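Plerura — Guía de puesta en marcha
Sección 6. Registro de episodios en el entorno de dormitorio

6.1 Alcance

Los pasos siguientes preparan la estación bimanual para registrar episodios con prendas sobre la cama y con objetos rígidos. Se supone terminada la calibración de brazos (sección 4) e instalado el paquete de adquisición Trimus. El protocolo es el empleado en el estudio de Lelbridge, cuyo conjunto final reúne 3.866 episodios.

6.2 Preparación de la estación

1. Sitúe la base frente a la cama, con espacio para extender ambos brazos.
2. Lleve los brazos a la postura de reposo y ejecute la comprobación de articulaciones.
3. Abra la vista de la cámara de cabeza. Deben verse la esquina de la cama y los dos efectores.
4. Coloque el tejido sobre la ropa de cama y retírese del alcance de los brazos.
5. Anote en la ficha el tipo de efector montado y el código de la prenda.
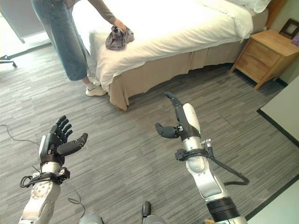 Figura 6-1. Vista de cabeza con manos de cinco dedos; persona junto a la cama con la mano sobre el tejido.

PRECAUCIÓN: no habilite el par de los motores mientras haya una persona dentro del alcance de los brazos. La parada de emergencia debe quedar a mano del operador durante todo el episodio.

NOTA: la cabeza y las muñecas se graban en flujos independientes. Si falta uno, Trimus guarda el episodio con el estado «parcial» y lo excluye del entrenamiento.

6.3 Cámaras de muñeca

1. Fije la exposición en modo manual. El ajuste automático responde mal ante superficies blancas extensas.
2. Compruebe que el soporte no gira al moverlo con la mano.
3. Lleve el efector a la postura de referencia y guarde un fotograma por cámara.
4. Lance la estimación de nitidez. El índice va de 0 a 100 y se calcula solo sobre la región de trabajo, sin contar la zona que ocupa el propio efector.
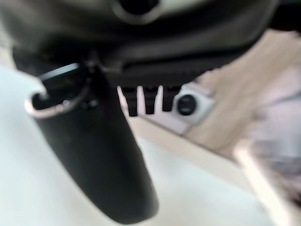 Con un índice inferior a 55, el fotograma se conserva pero recibe peso cero en la pérdida visual. La acción y la propiocepción de ese instante siguen contando. En las pruebas de Lelbridge esta regla dio mejor resultado que descartar el episodio entero — sobre todo en tareas de agarre, donde la cámara pasa muchos instantes cerca de una superficie.

5. Repita los pasos 3 y 4 cada vez que se cambie de efector.

6.4 Objetos rígidos

1. Presente el vaso al efector por el lado abierto.
2. Cierre a velocidad reducida hasta detectar contacto y mantenga la orden de cierre.
3. Marque el evento «agarre» en la consola. No lo marque a partir de la imagen de muñeca.
4. Registre el tramo de transporte sin pausas y marque «suelta» al abrir.

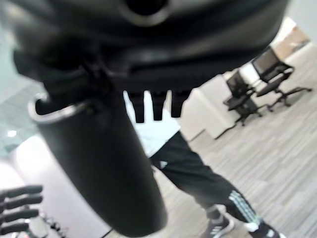

Poppy Bramwell objeta que el paso 3 introduce el retardo del operador en la etiqueta, y propone tomar como instante de agarre el primer máximo de corriente en los motores del efector, dejando la marca manual solo como verificación. La propuesta está recogida en Trimus como opción experimental, desactivada por defecto. Si la activa, hágalo para la sesión completa: mezclar ambos criterios invalida la comparación entre políticas.

6.5 Prendas con dos efectores

1. Monte las pinzas y repita la comprobación de 6.3.
2. Tome cada prenda por un borde. Evite sujetar más de una capa.
3. Eleve hasta que el tejido cuelgue entre los efectores y mantenga la postura antes de continuar.
4. Si trabaja con dos prendas a la vez, asigne un código a cada una y registre en la ficha qué pinza sujeta cada código.
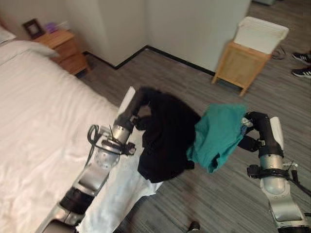 Última modificación de esta página: noviembre, revisión 92

5. Deposite las prendas, abra ambas pinzas y cierre el episodio desde la consola.

PRECAUCIÓN: revise los cables de muñeca antes de cada elevación. Un bucle demasiado largo puede engancharse en el tejido.

NOTA: el solapamiento entre prendas no es motivo de rechazo. El segmentador Brunton asigna una máscara por código y marca como «indefinidos» los píxeles de la frontera, que no intervienen en la métrica.

6.6 Cierre de sesión

Devuelva los brazos a reposo, deshabilite el par y exporte la sesión. Compruebe que el número de fichas coincide con el de episodios exportados. Los episodios sin ficha pasan a la carpeta de cuarentena; véase la sección 7.2 para recuperarlos.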